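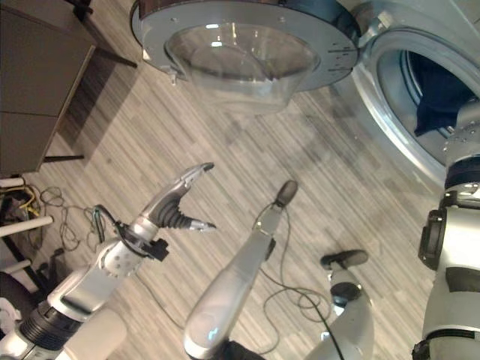
Lencho home build: unloading the washer, gripper stops at the rubber
Shared Workshops > Arms and mobile builds

kfukuda
21 August 2025

Hello all. I am continuing my Lencho build, the one with two arms on the tall body. The task now is to take clothes out of a front loader. I teleoperated it first and that went well, so I wrote the simple version: drive in, open the gripper, go into the drum, close, pull back.

My problem is the entry. The left gripper goes in with the fingers wide open, and one finger catches the rubber gasket. The wrist motor current climbs to 2130 mA and my limit stops everything. If I close the fingers before entry, it passes, but then I have no space to open them when the cloth is pressed to the drum wall. The dark blue piece of clothing is the worst one, because the depth camera gives me almost nothing on it.

Has somebody solved this with only two fingers?

pliline_tom
What is your limit set to? I use 3000 on the same kind of wrist and a gasket never stops me. Rubber is soft, it will give.

kfukuda
It is 2000 now. I don't want to go to 3000. I broke one finger tip in February with that number and printing a new one took the whole evening.

gondach
I don't agree with raising it either. A gasket tears easier than people think, and then you have water on the floor next to your cables. Kohei, on that subject, please lift the black cable that crosses the floor by your robot. Also the yellow bundle on the left. If the base turns there, it will pull something out.

kfukuda
You are right about the cables. The base doesn't turn in this test, but I will put them up before I let it drive.

zarmeena_k
I had the same catching with my own build. What helped me was to rotate the wrist 90 degrees for the entry, so that the fingers open along the drum and not across it. Then go past the gasket half open, and open fully only inside. You need one more waypoint and it is slower, but I stopped having current trips.

For dark clothes I gave up on depth. I touch the drum wall slowly and watch the current, then close. It is not elegant.

pliline_tom
Touching the wall blind is also a way to break a finger, so I don't see how this is safer than my 3000.

zarmeena_k
The speed is different. I move very slowly for the last part and my contact threshold is 1594, so it stops long before it is dangerous. Your limit is for when something already went wrong.

pliline_tom
OK, with a separate threshold I accept it. You didn't write that the first time.

prikham
Small question, does the glass door disturb your camera? Mine saw reflections in the bowl as an obstacle and the planner refused to move.

kfukuda
Yes, a little. I keep the door fully open and I masked this region by hand. If the machine is moved, I have to do the mask again.

Zarmeena, thank you, I will try the rotated wrist tonight. Can you share the joint values for your entry pose? My arm is maybe longer than yours, but I can start from there.

zarmeena_k
Sent you a message. Check joint 2 first, mine has the zero in a different place.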